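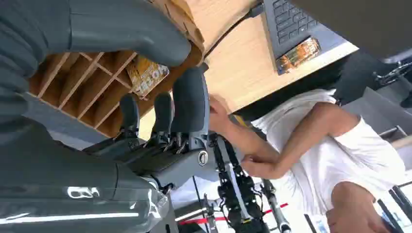

Husus Hand Rental and Setup: Questions We Get a Lot

What exactly am I renting?
You get a Husus hand, the wrist camera that goes with it, the mounting plate, a power supply and a laptop with our Bonach software already installed. The arm is yours. If you don't have one yet, write to us before you book anything, because we can often point you to somebody who rents arms too, and it's much nicer to sort that out early than with a crate sitting in your hallway!

Will the hand fit my arm?
Very likely, yes. We carry plates for most of the common wrist patterns, and Wiroj Suksawat in our Drorarwood workshop is happy to drill a blank plate if yours is an odd one (he will want a drawing with measurements, please, and he will want it twice if the first one came from a phone). The hand runs on 24 volts, and you should use the supply we send with it.

How much room do I need?
Less than you'd think. A desk, a shelf with things on it and a clear bit of floor will get you going. We do ask that you tape off a corner of the floor before you power up, in a color that stands out from your carpet or tile, and agree among yourselves what goes inside the tape and what stays out.

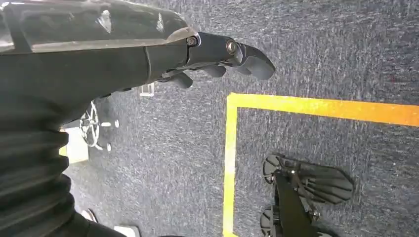

Bright tape from any hardware store will do, and it peels up better if you don't leave it down all summer. We learned that in July, with the windows open and the sun right on it, and the landlord was very kind.

What can it pick up?
Light, everyday things are where it's happiest: snack packets, cards, small boxes, soft toys. Shiny wrappers can be fussy for the camera, so try turning the lamp away before you change any settings. Thin, flat things take more patience. Stand them up or lean them against something if you can, and start with the slow grip.
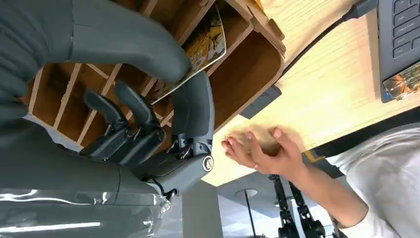
Thumb against a card, with the shelf and desk close by.

Can people work near it while it's moving?
Two people who know the setup can, at the slow speed, with one of them at the stop button the whole time. Rings, long sleeves and loose hair are worth thinking about before you reach in. Full speed is for when everyone is behind the tape – no exceptions for quick fixes, please.

Do you teach us how to use it?
Oh yes, and it's our favorite part. Sivaprasad Fernandes does a video call with every new customer, usually at 10 in the morning, and walks you through the 31 starter poses. The Hegde plan adds a visit in person and a second call later on, once you've had time to collect some proper questions.

What if a tendon snaps?
Stop, power down, and take a couple of close photos of the finger joints for us. A set is good for nearly 2000 full grips in our own tests, and there's a spare in the lid of the crate. Changing one is fiddly but you can do it at a kitchen table with the small driver.

How long is a rental, and can I extend?
The shortest is five days. To extend, email us before noon on your last day and we'll move the pickup, as long as the next customer isn't already waiting for that crate.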